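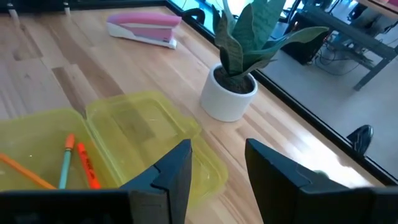 I have owned the same pencil case since I was 14, and last month the zipper finally gave up. It had been going for years. I'd gotten used to fishing pens out through a gap the size of a quarter, and then one evening the whole side split and I had eraser crumbs in my lap and pencil shavings down the back of the couch.

So I did what I always do and spent far too long reading reviews of something that costs less than lunch. People have Opinions about pencil cases! There's one thread on the Gosley stationery forum with 493 replies, mostly about whether hard cases rattle. (They do. I read enough of it to be sure.) I came out the other end wanting a plain plastic box with a hinged lid, the kind I had in elementary school, and I wanted it in a color I could find in a bag.

Yellow it is. It's see-through, more or less, and it leans a little green depending on the light, which I didn't expect to like as much as I do. The lid folds all the way back and lies flat on the table, so while I'm working I've got the box on one side and a sort of tray on the other. I put paper clips in the lid and forget about them and then close it. Every time. I've picked paper clips up off the floor of two libraries and a dentist's waiting room.

What goes in it has been the real project. The old case was carrying 11 pens and I'd guess three of them wrote. I sat down with a scrap envelope and tested every one, and the dead ones went straight in the trash, including a very nice Dravell rollerball I'd been keeping out of loyalty. Now I'm down to the ones I reach for: an orange pencil, the teal pen with the orange cap, and an orange highlighter. Yes, that's a lot of orange. I didn't plan it, but next to the yellow it looks like a bag of citrus and I'm leaving it alone.

The highlighter is for the Hernau course, if anyone is wondering how that's going. It's going. The reader is 400 pages and I have highlighted so much of the second chapter that the plain bits now stand out more than the yellow ones did in my old copy.

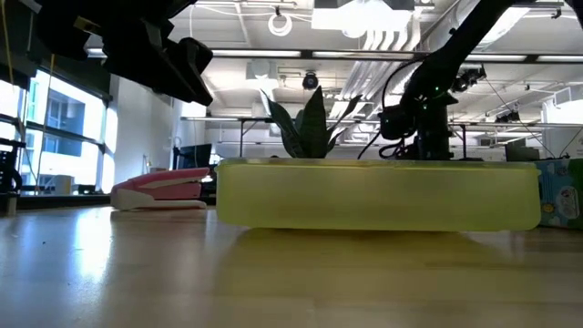
Issue 14

The stapler stays on the table, before anyone asks. It's pink and white and it won't go in the box with the lid shut, and I'm fine with that. I like having it out. I used to keep it in a drawer and then I'd never staple anything, I'd just fold the corners over and hope, and hand people these sad little dog-eared packets.

Same goes for the snake plant. It was on the windowsill at the old place and I moved it to the table when I was cleaning and never moved it back. White pot, stiff pointy leaves, asks for nothing. I water it when I remember, and the leaves are still standing up, so we have an understanding. It does mean I've lost the far part of the table, but all I ever did with the far part was pile mail on it.

A few people wrote in after the last post to ask about the table top. It's light wood in long narrow strips, all slightly different shades, and it's shinier than I'd choose now. On a bright afternoon one side of it goes almost white with glare and I end up shuffling my chair over – not great if you're trying to read. I've been eyeing a desk mat from Tse but I'd be covering up the part I like best, so I keep putting it in the cart and taking it out again.

Still to do: find something for the paper clips with its own lid, replace the good eraser (the old one had fused to a cough drop, don't ask), and decide whether a ruler has to live in the box or can just float around the house like it always has. If you've got a small sharpener you love, the kind that catches its own shavings, tell me in the comments. Mine leaks.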